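The quote from Nowicki came to 558 a month for the arm, and Miłosz Makowska read the number out twice, because the first time nobody at the table had looked up.

"Lease or buy?" asked Zbigniew Grabowska.

"Lease. Buying is on page 2."

Zbigniew turned to page 2 and turned back. He had signed for the label printer at Dastatdale, the one that now held the fire door open, and he had promised himself he would read things this time.

"What does it do for 558?"

"It sorts. It pushes parts where you want them."

"Parts."

"Blocks, for now. It's a demo." Miłosz carried his laptop around the table and set it down on top of the budget. He had the look of a man who had already told his wife.

Eight toys on a maple board, with one gray stick hanging over them. Zbigniew studied the blue triangle under the stick, alone in the middle of all that wood, and then the red star and the yellow hexagon beside it. Cletov shipped brackets. He tried to think of a bracket shaped like a star.

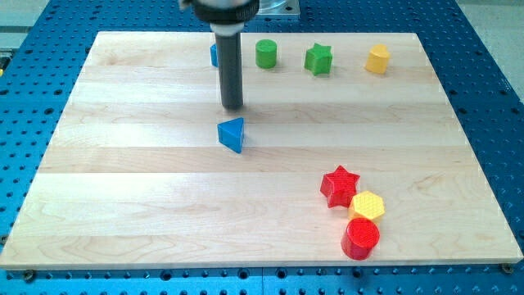

Esano had looked at the same arm in January, Miłosz's phone said from the far end of the table, where the woman from purchasing had been on speaker so long they had forgotten her. They had budgeted for the arm and left out the table, the guarding and the training, and had she mentioned the training? It was billed by the day.

"Is training in here?" Zbigniew asked.

Miłosz scrolled. "There's a line for onboarding."

"How much?"

"It says to be discussed."

Zbigniew wrote 1,000 in the margin, looked at it, and put a question mark after it -- then a second one.

"So it pushes a triangle," he said.

"It can learn to push anything."

"Who teaches it?"

Miłosz closed the laptop. Out on the floor the Thursday shift was coming in, and somebody kicked the label printer aside to get the door shut.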